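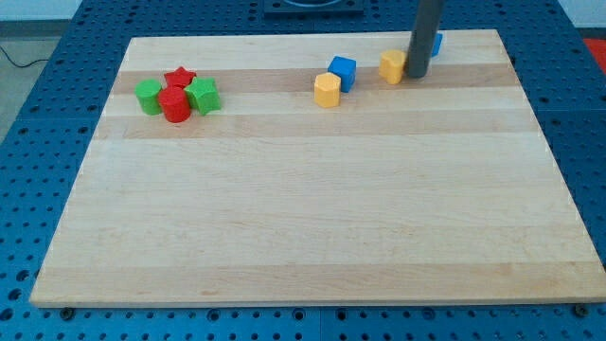 Last updated: 2020-06-13

So I finally got the letter from Warton, our loan servicer, and we're locked in on the refinance! I've been whining about this to anyone who'd listen since the winter, so you all deserve an update (and an apology).

Quick background if you're new. We bought the Gitamville house with a rate I thought was fine, mostly because I had no idea what fine was. Then rates dropped, my friend A-yeong Seol redid hers over in Wevbridge, and she kept texting me numbers until I gave in and called. Her payment went down by a lot more than ours did, but she also has a bigger loan, so I'm trying not to be jealous.

Ours goes down $212 a month. Closing costs came to a bit over $3,000, which made me gulp, and I sat there with the calculator working out how long until we break even. Fifteen months or so. We're not moving in fifteen months, I can't even face cleaning out the garage!

The paperwork, though. I scanned 40 pages, and then they wanted 2 of the bank statements again with the blank last page included. The blank page! Zaki (the husband, for newcomers) thought that was hilarious right up until he had to find his old W-2.

We did think about going to a shorter term, and I still go back and forth on it. For now we kept the thirty years and I'm putting half the savings toward principal each month. Ask me in June next year if I've stuck to it.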